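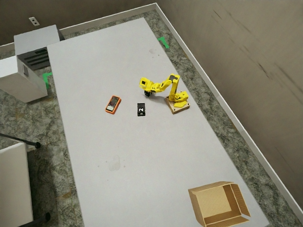 The ferry to Makby left at 11, and Idrisa Massawe was on it with a paper bag of plums and the wrong shoes. He had wanted this trip since he was a boy with an atlas! Allholm first, then the boat, then the little train up to Kundasis, where the whole hillside was supposed to turn pink in May. He found a seat by the window next to a woman with an enormous backpack, and because he was happy he started talking. He told her about his job, and how he had looked at his desk on Friday evening and thought – I could be on a boat by Sunday.

"And now you are," she said. Her name was Beatrice Owino, and she had been to Kundasis before. "Did you book the train?"

He hadn't booked the train.

"Good," said Beatrice. "Everyone books the train, and then they miss the path."

The path, she explained, started behind the bakery in Makby and climbed through the orchards for most of the afternoon. You could drink from the springs. You could stop at the Bensaid guesthouse halfway up, where they put out soup and black bread and a cheese so good she had once walked back down for more of it.

Idrisa looked at his shoes. They were city shoes, tan, with thin soles.

"They'll do," Beatrice said, a bit too quickly.

They did not do. By the second spring he had a blister on each heel and was carrying the shoes in the plum bag, walking in two pairs of socks, and he didn't care at all. The blossom was everywhere! It came down on the path and into his collar, and when the wind dropped he could hear bees, and goat bells from somewhere over the ridge, and far below them the ferry blowing its horn on the way back to Allholm.

At the guesthouse old Mrs. Bensaid took one look at his feet and brought a basin before she brought the soup.

"Room 29 or room 30?" she asked. "One has the view. The other has the bath."

Idrisa looked out at the pink hill, and then down at his socks.

"The bath," he said. "But could I have the view while it's filling?"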